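3.2 Choice of drinking vessel and reported taste

The second part of the study dealt with the vessels from which people at the Stangate site take their tap water. Complaints about taste had been logged by the water supplier for the older streets of Grosska, but the log did not record what the water had been drunk from. Earlier work by Willems and Bakker in the neighbouring district of Groen had suggested that households who drank from mugs kept for tea and coffee were more likely to describe their water as "flat" or "metallic", even where the supply was the same.

We asked 100 households to fill in a short diary over 2 weeks in July. Each person noted the time of day, the vessel used, whether the water had been left to stand, and one word for the taste. Vessels were grouped by shape into straight-sided cups, tapered glasses, mugs with handles and bottles. Where a household was unsure which group applied, the vessel was entered as a straight-sided cup if it had no handle and its rim and base were of similar width (Figure 3).
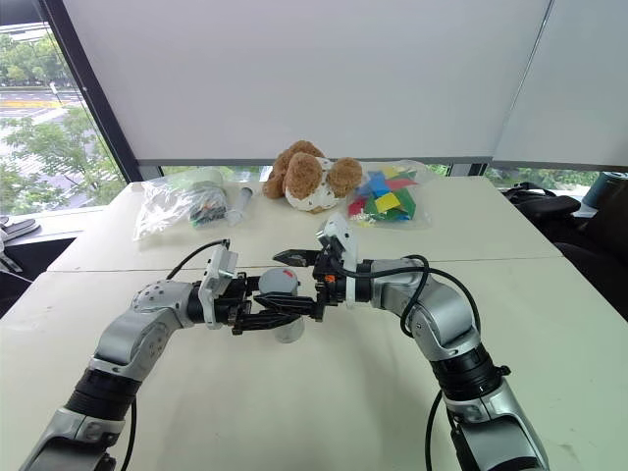 Figure 3. Light grey cylindrical cup, held upright in the middle of a white table by the left of two grippers. A small red mark is visible near the rim.

Diaries from 17 households were left out of the analysis. Most of these had missing entries for the second week, and a few had been filled in by one person on behalf of the whole family. The remaining diaries were read by both authors separately, and differences in the coding of taste words were settled by discussion. Words such as "fine", "normal" and "all right" were treated as neutral.

Straight-sided cups were the most common choice in the morning, while bottles were used mainly after midday. Neutral words made up the larger part of the entries for every group. Negative words were found more often for mugs with handles than for glasses, in line with the Groen results, but the gap narrowed once water that had been left to stand was taken out. Households in the Ralaveck flats, where the pipes had been replaced, gave few negative words for any vessel.

We did not ask how vessels were washed. Several people wrote in the margin that they rinsed their cup and used it again through the day, and residue from other drinks may account for part of the difference. This point is taken up in Section 4.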